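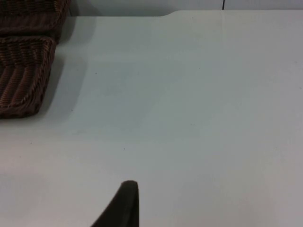 Dokus Home Gateway Review: A Fair Router With a Lot of Promises

Category: Broadband & Networking > Reviews

Oct 27, 2019

Print this article | E-mail this article

The box says the Dokus Home Gateway will "end buffering for good." I pay for a cable line that slows to a crawl most evenings, and no router sold in a store can do a thing about that, so I started out in a bad mood. I've had the Gateway running my apartment for long enough to get past the setup glow. My mood is somewhat better now, though I still wouldn't print that sentence on a box.

What you get is a dual-band router with a built-in traffic manager, a phone app called Utent, and a free trial of something Dokus calls Line Watch. Line Watch is supposed to tell you whether your provider is slowing down particular kinds of traffic. With all the arguing over what providers may and may not do with our connections, you can see why somebody in marketing wanted it on the package.

Setup

You can't set the Gateway up from a browser. You need the app, the app needs an account, and the account needs an e-mail address and a phone number. I gave it an old address and it started getting newsletters the same night. The phone number can be removed later under Profile, which took me a while to find.

Once that was done, things went quickly. The router found the modem, asked for a network name and password, and updated itself without a fuss. A browser page does exist after setup, but all it shows is the firmware version and a button telling you to get the app.

Speed and range

Close to the router, the 5 GHz band topped out at 698 megabits per second copying files from a wired computer. My older Pawlak router did 670 on the same test from the same chair. The Pawlak was bought used and has a cracked foot. If you're hoping to feel a difference between those two numbers while reading the news, you won't.

Range is where the Dokus earns some of its price. The back bedroom used to lose video calls when the door was shut, and that has stopped. The kitchen is about the same as before. Dokus claims coverage for homes up to 2000 square feet, and I can't check that in an apartment. I'd guess it depends a lot on your walls.

The traffic manager works, with a catch. Turn it on and a large download no longer ruins a call in the next room, but top speed drops noticeably while it's running. The manual leaves this out. On a slow line it's a good trade. On a fast one, leave it off.

Line Watch

Now the part I was most doubtful about. Line Watch runs tests in the background and gives your provider a letter grade. Mine went from a B to a D and back to a B in one week, and I was never shown the numbers behind the grades. The help page says the method is "proprietary." A slow evening on a crowded cable line and a provider deliberately holding back video traffic can look much alike from inside your home, and I saw nothing to convince me this tool can tell them apart. Anybody planning to wave a D at customer service should know the first question will be how it was measured.

It also sends results to Dokus by default. The switch to stop this is under Help, then About, then Data. After the trial it becomes a monthly charge, and you have to cancel inside the app.

Odds and ends

 - Only 2 wired ports, so plan on buying a switch.
 - The status light is bright and can't be dimmed. Tape works.
 - Guest network is easy to turn on and stayed up the whole time.
 - The Skesorano mesh kit costs a little more, has a real browser page and asks for no phone number. I'd look at that one first for a bigger place.

I'm keeping the Gateway for now, mainly for the bedroom. Line Watch is canceled. If Dokus delivers the full browser settings it says are coming in November, I'll try them and update this page.

Contact us | Copyright 2019, all rights reserved | Back to top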